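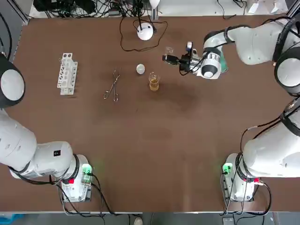
Two-arm workstation running Trillari, with laboratory glassware and crucible tongs on the table.

Pinier Releases Trillari 2, Planning and Perception Software for Two-Arm Laboratory Work

Update adds transparent object handling, shared workspace planning and a step-by-step task editor

BIMMONT, 10/01/2024 – Pinier, a developer of control software for laboratory automation, today announced the general release of Trillari 2. The new version brings perception, motion planning and task editing together in one package for workstations with two robot arms. It is available to existing license holders at no additional charge and to new customers through the company's sales office in Bimmont.

Trillari was first offered as a motion planner for teams that already had their own vision software. Customers working with small glassware asked for closer links between the two. In Trillari 2, the planner receives a continuously updated estimate of each object's position, together with a measure of how certain that estimate is. When certainty falls below a limit set by the operator, the arm slows down and the wrist camera is used for a second look before the fingers close.

"Clear glass has been the most frequent subject of our support requests," said Aranka Juhász, chief executive of Pinier. "A beaker takes on the color of whatever is behind it, and a small tube can disappear from a depth reading altogether. This release gives our customers a supported way to work with both."

The perception module was trained and tested on ordinary bench items, among them beakers, test tubes, racks and tongs. The acceptance suite for the release contains 432 tasks, each of which must be completed in simulation and on a physical workstation before a build is approved. Results by task are included in the release notes.
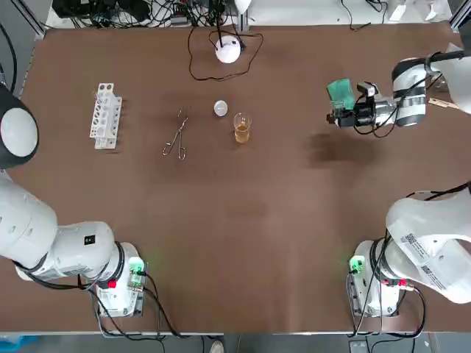 Motion planning has also been revised. Trillari 2 treats the two arms and everything on the table as a single planning problem, so that one arm can reach across the work area while the other holds its position or prepares the next step. Cables and fixed equipment at the back of a table may be entered as keep-out zones. Zones are drawn in the task editor and take effect without a restart.

"Our users move things. A rack that was on the left in the morning may be in the center after lunch," said Ernő Fodor, head of planning software. "The plan is rebuilt from what the cameras report, and the operator can read each step before approving it."

The task editor replaces the scripting console used in earlier versions. Steps are written in short form, checked against the reach of each arm and saved with a full change history. Scripts from version 1 can be imported, although those that call the older gripper commands will need to be reviewed by hand.

Dobos, a contract testing laboratory, has used preview builds of the software since July. "Setting up a new routine used to require a programmer for most of a week," said Viktória Jakab, automation manager at Dobos. "Our bench staff now prepare the first draft themselves and send it to us for review."

Pricing and availability

Trillari 2 is available immediately. A single-workstation license is priced at $2390 per year and includes updates and email support. Accredited teaching institutions receive a discount of 50 percent. An evaluation copy, limited to simulation, may be used for 30 days.

About Pinier

Pinier develops control, perception and planning software for robotic workstations in testing, teaching and research laboratories. The company is based in Bimmont.

Media contact
Gearóid Cronin
Communications Office, Pinier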